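Glove demos and gripper demos of the same table task – mix them or keep them apart?

Posted in Data & Training by Divya Kamath
Tags: demonstrations, wearable capture, handheld gripper, tabletop

Hi all! Long-time reader, first real post, and I'm a bit giddy because we finally have recordings coming in. Our little project is called Olaniyan (don't ask, it won a vote) and we want a policy that can tidy a table: pick up cans and bottles, straighten a cloth, put things back where they belong. Ordinary stuff, but I love it.

We collect two ways. One is a sensor glove with a tracking rig on the back of the hand, watched by a fixed camera. The other is a handheld gripper with its own very wide camera. Same room, same round table, same patterned cloth, so in theory the two sets ought to help each other. We have 81 clips so far, 60 from the glove and the rest from the gripper.

The glove side feels great to use. You just reach out and take hold of things the way you always would, and the hand pose comes through nicely on the simple grasps.

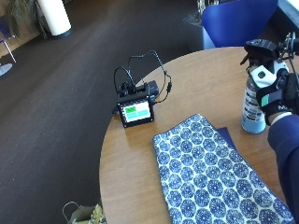

Glove on the spray can, cloth folded flat next to it.

My trouble is with grasps from the top. When fingers curl over a can they hide the part I'd most like the fixed camera to see, and I don't know if I should throw those clips out, film them again from another side, or trust the glove and move on. Trusting the glove is tempting! But then I have pose without a clear view of the contact, and I worry the model will learn something mushy.

The gripper clips have the opposite problem. The lens takes in so much that a lot of what the model gets is ceiling and window, plus whoever happens to be sitting there. I've read people who crop hard to the middle and people who say never crop, because the edges tell the model where the hand is in the room. I tried cropping on a few and lost the bottle completely when it was lying near the rim.

A view like this is pretty typical for us, tilt and all, with the bottle on its side way up at the edge of the table:

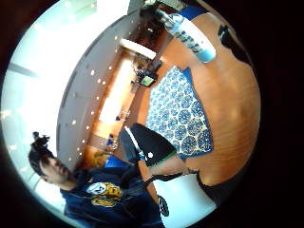 Elsie McAlister
Keep the edges! I went through the same thing with bottles and I'd be sad to see you crop them away. What helped us was straightening the fisheye a little (only a little, a full correction stretches the rim into taffy) and then letting the training code make random crops on top, so the model sees both the wide view and the tight one. For people in view we run a blur over faces before anything goes into the shared folder, and it made no difference to the results that I could find. Do ask everyone first, blur or no blur.

On the top grasps, please don't throw them out. Those are real grasps and your robot will need them. Add a second fixed camera lower down, at can height if you can manage it, and keep the old one where it is. We did 27 clips that way in one long afternoon and they turned out to be the best in the set – I still go back and watch them. Also write down which way the tilt goes at the start of every gripper clip. You'll thank yourself when you line things up later.

Pirmin Moser
just mix them, more data is more data. works fine for me

Zdeňka Vaněk
I'd be more careful than Pirmin. A glove has five fingers and the gripper doesn't, so if you pour both into one pile the model has no way to tell whose motion it should copy. Put a tag on each clip for the source and feed the tag in as an input. Then train 2 versions, gripper only and gripper plus glove, and test both on cans you never recorded. If the mixed one does better, wonderful, keep going!

One more thing, check your clocks. When the glove and the fixed camera drift apart, the hand closes in the data before it closes in the video, and that looks a lot like the mushiness you're worried about. We clap once at the start and once at the end of every clip and measure the gap. Old trick, still good.

Divya Kamath
Oh this is so useful, thank you! I hadn't thought of the clocks at all. Elsie, how low did you put the second camera? Our table is round and I keep picturing the tripod getting kicked. I'll try the source tag this week and post the numbers for both versions in this thread, even if they're ugly.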